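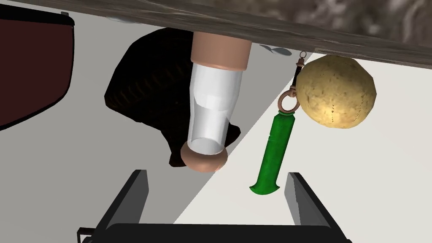 A simulated test scene, with the gripper open below a green knife, a clear glass cylinder and a potato.

Simulation scores deserve more trust than they get, and less than the Zekix team is asking for.

Their claim is simple. They took 7 grasping policies, ran each one through 200 rendered scenes, and then ran the same policies on a physical arm. The ranking in simulation matched the ranking on hardware except for 2 policies, which swapped places. That is a good result. A lab with one arm and a small budget can now throw out its weak ideas before anyone touches a motor.

The clutter helps. A knife on a ring next to a potato is an odd pairing, and a policy that has learned only tidy tabletops will show it quickly. I would take a strange scene over a neat one for this kind of test.

My trouble is with the next step. The paper moves from "the order holds" to "the success rate holds," and the second claim has far less behind it. Glass is the obvious case. A renderer draws it as pale and see-through, with clean highlights. A real depth sensor often returns holes or the wall behind. If the simulated depth is perfect, the score for glass tells me little about my own bench.

The Clundeck benchmark had the same gap, and people quoted its percentages for years anyway.

I would like to see the results split by object — glass, metal, soft goods, food — with simulated and real numbers side by side. The team has the data. Until it is published, I will use their scenes to choose between policies and keep the percentages out of my reports.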